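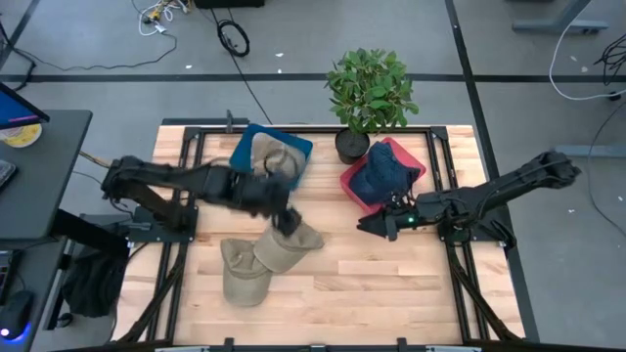
Figure 1. Cap sorting on the two-arm table, tan caps to the blue bin and navy to the red.

Sorting Caps by Color with Two Arms
Final report, Automation Project Class
Submitted 1st May to Carol Parsons

1. What we said we would do

Our proposal promised a system that would sort a mixed pile of laundry. By the second meeting with Ms. Parsons it had become a system that would sort hats, and by the third it was baseball caps in two colors. We would like it noted that the title of the project got shorter each time and the work did not.

The final task goes like this. A person drops a handful of caps on the table. The left arm, which we named Riris, and the right arm, named Hellel, pick them up one at a time. Tan goes in the blue bin and navy goes in the red bin. We considered matching the navy caps to the blue bin, but the red bin was already on the side Hellel could reach best, and by then we had recorded a lot of runs that way.

2. Why caps are hard

A cap is two objects pretending to be one. The brim is stiff and behaves itself. The crown folds up, and it folds differently every time you let go of it. Our first plan was to grab every cap by the brim. This works well when the brim is flat on the wood with nothing on it, a situation that came up mostly when we set it up ourselves.

When two caps touch, things get worse. In Figure 1 the brim of one tan cap overlaps the side of the other, and the gripper is pointed down onto the upper part of the overlapping one. Grabbing the crown of the top cap turned out to be the better habit. A pinch of cloth holds surprisingly well, and if the arm lifts slowly the lower cap usually stays put. If the arm lifts fast, you get both caps, and the report has to include a category called "both caps."

3. How we taught it

We recorded demonstrations by guiding the arms by hand, then trained a policy on them using Dritel, the software our class has used all year. In total we kept 979 demonstrations. The ones we threw out were mostly sneezes, bumped tables and one long argument about whose turn it was.

Early recordings all began with the caps laid out neatly, because we are neat people when somebody is grading. The policy learned to sort neat caps. For the later recordings we dropped them from shoulder height and left them however they fell, crumpled or upside down, and the results improved a great deal.

We also left the plant between the bins. It belongs to the class and it likes that spot. Moving it partway through would have changed the background in every recording, so it stayed, and we watered it with the power off.

4. Results

We ran 100 test drops using caps that had not been in training. Single caps lying apart gave very little trouble. Touching caps were the main source of failures, with "both caps" the most common entry in the log. The next most common was a cap hung on the rim of the bin, half in and half out. We argued about whether that counts. Ms. Parsons ruled that it does if it stays there until the arm goes home, and we have scored it that way throughout.

The two arms never collided during testing. They did spend some time each waiting politely for the other to move, and we fixed this by giving Riris the right of way.

5. What is left

The Tunstall showcase is in June and we would like a third color by then. Gray has been suggested. The group is split, mostly over who has to record the new demonstrations.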